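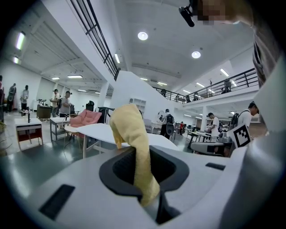
Washing and storing cleaning cloths

These instructions apply to all shared kitchens and workrooms at Tonerdale. Questions should be sent to Morenike Tamuno in Building Services.

Before washing

Shake each cloth over a bin to remove crumbs and dust. Cloths used with solvent or oil must not go in the machine. Place them in the lidded metal bin by the rear door.

Washing

1. Sort cloths by colour. Floor cloths are washed separately from those used on tables.
2. Fill the drum no more than two thirds full.
3. Add one level scoop of powder. Do not use fabric softener, as it leaves cloths less able to take up water.
4. Select the 60 degree cotton programme.

Drying and storage

Hang cloths singly on the rack, with a gap between each. They must be fully dry before they are folded. Store them in stacks of 16 on the upper shelf and place newly washed cloths at the bottom of the stack.

Cloths with holes or frayed edges should be withdrawn from use. Replacements may be requested from the stores desk before 2 pm.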